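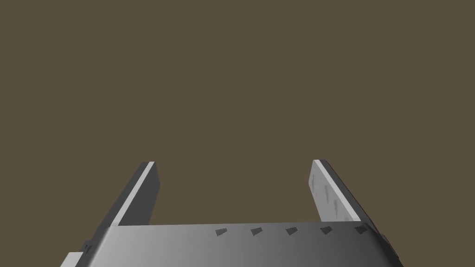
3.2 Stimuli and background selection

All trials in the main study used flat, untextured backgrounds. Earlier work on short-term colour memory has often placed the test colour on a neutral grey, which makes results easy to compare between laboratories but says little about how people hold on to a colour that is itself low in chroma. We wanted backgrounds from the region between yellow and dark green, where everyday colour names are few and speakers disagree most about which name to use. Olive, khaki, mud and moss were all offered freely in the naming task for the same sample.

Candidate backgrounds were drawn from a grid in CIELAB space with lightness held at three levels. From these, 11 were kept after a naming pre-test in which each candidate was shown for two seconds and the participant typed the first name that came to mind. A candidate was dropped if more than four fifths of participants gave the same name, or if its chroma was so low that it was regularly called grey. The remaining set is referred to below as the Holetti set, after the display software with which it was built. The full list of coordinates is given in Appendix B.

Figure 4 shows a rendered view with a plain olive-brown background and a grey body with a soft gradient in the lower part. Graded backgrounds were compared with fully uniform fields in the second block. The reason for including both is that a graded grey region gives the eye a local reference for lightness, and a local reference has been thought to reduce drift in remembered lightness while leaving remembered hue alone. Our design allows the two effects to be separated, although the number of trials per cell is small in the second block and the comparison should be read with that in mind.

Figure 4. Rendered view with a uniform olive-brown background and a grey gripper in the foreground.

3.3 Participants

Participants were recruited at two sites, Julov and Mesto, and were paid a fixed sum for one session of 50 minutes. All reported normal or corrected vision and passed a standard plate test for colour deficiency. Two people at Mesto were excluded before testing because they failed the plate test, and one at Julov because of a fault in the display that was found only after the session had ended. The final sample had the same number of participants at each site. None had taken part in the naming pre-test.

Participants at Julov were tested in Czech and those at Mesto in English. Instructions were translated and then translated back by a second person, and differences were settled by discussion. The only difference that remained was in the word used for "background", for which the Czech version used a slightly longer phrase.

3.4 Procedure

Each session began with five minutes of adaptation to a dim room. The participant then sat 70 cm from the display with the head on a chin rest. A trial consisted of a fixation mark, a test background shown for 835 ms, a blank interval, and a matching field which the participant adjusted with three keys until it looked the same as the remembered background. The blank interval was either one, three or 9 s. No time limit was set for the match, but participants were told not to spend long on any one trial.

The starting colour of the matching field was drawn at random from a ring around the test colour. We chose a ring over a fixed starting point so that any pull towards the start would average out across trials. Lightness, chroma and hue could be changed in any order. Participants could not go back to an earlier trial.

The displays were calibrated before the first session and again in February. At the second calibration the white point of the Mesto display had moved slightly towards blue. The shift was below the threshold we had set for repeating sessions, and the data have been corrected using the later measurement - the uncorrected values lead to the same pattern of results.

3.5 Data treatment

A total of 3203 matches were available after the exclusions described in section 3.3. Matches made in less than one second were removed, as were those in which no key had been pressed. Errors were expressed as signed differences in lightness, chroma and hue angle. Hue angle becomes unstable as chroma approaches zero, so hue errors were weighted by the chroma of the test background.

We fitted a linear mixed model to each of the three error measures, with interval length, block and site as fixed effects and participant and background as random effects. Random slopes for interval length were included where the model converged. The weighting scheme follows the one proposed by Hennessy for low-chroma samples, except that we did not cut the weights off at a lower bound. Adding the cut-off changed no estimate by more than its standard error.

Naming data were treated separately. Spelling variants were merged by Mattes Lindemann, who had no access to the matching data at that stage. Compound names such as "brownish green" were kept as given and were not reduced to their head word. For each background we then computed the share of participants giving the most common name, and used this share as a measure of agreement.

4 Results

4.1 Lightness

Remembered lightness drifted upwards with interval length. The drift was present at both sites and was larger for the darkest of the three levels. At the lightest level the estimate did not differ reliably from zero. There was no interaction between interval length and site, so the sites are pooled in what follows.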